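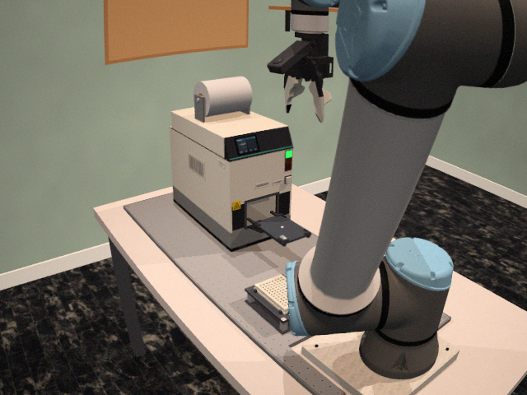 Sage green wall with off-white baseboard

Verkimar Room Painting Kit review

I bought the Verkimar kit in May to paint a back bedroom, a hallway and a small office, 603 square feet of wall in total. It costs $123, which is a lot for rollers and brushes. My old gear was worn out and I wanted one box with everything in it.

The kit has a nine-inch roller frame, a mini roller, six covers, an angled sash brush, a metal tray with liners, an edging tool with small guide wheels, and an extension pole. The pole is the best part. It locks with a lever instead of a twist collar and it did not slip once, even when I leaned on it to reach the top of the hallway. The grip is plain rubber and stays comfortable for a couple of hours.

The roller covers are good after the first wash. Out of the wrapper they shed, so run them under the tap, squeeze them out and go over them with masking tape before they touch the wall. I skipped this on the first one and spent part of the evening picking fuzz out of the finish. After that they held plenty of paint and left an even texture. I used a Juronholm eggshell in a gray green, two coats, and there are no lap marks except in one corner where I stopped for lunch.
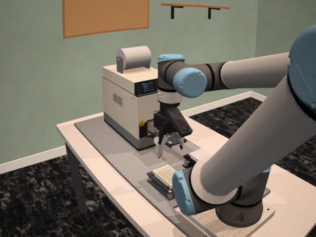

Credit: Vurkdale

Soft greens like this are hard on a painter. They look flat and even when wet, and any thin patches come up the next morning when the light is low. The second coat needs as much paint as the first. Pale baseboard next to a green wall also shows every wobble, and that brings me to the edging tool.

I don't like it. The wheels pick up paint after a few feet and then leave a track on the trim. Wiping them helps for a minute or so. The pad is also too stiff to follow an old wall that isn't straight, and mine aren't. I gave up halfway down the hallway and cut in by hand with the sash brush, which is very good. It keeps its point, and it cleaned up well with warm water and dish soap.

The mini roller is useful behind radiators and in the gap over a door. If you have brackets up for a shelf, take them down if you can. I tried rolling around a pair in the office and had to touch up both spots with the brush.

The tray is heavy enough not to slide around. The liners fit loosely at the shallow end and one of them lifted with the roller when it was nearly empty. Garside liners fit the same tray better and cost less, so I switched.

Cleanup took me 17 minutes the first night with one roller, the brush and the pole. Verkimar says the covers can be reused. Mine were fine for a second job, then started to mat along one side.

I would buy the pole and the brush again on their own. As a full kit it is worth the money if you have several rooms to do and nothing to start with. For a single room, get a basic roller set and put what you save into a better brush.

Four out of five.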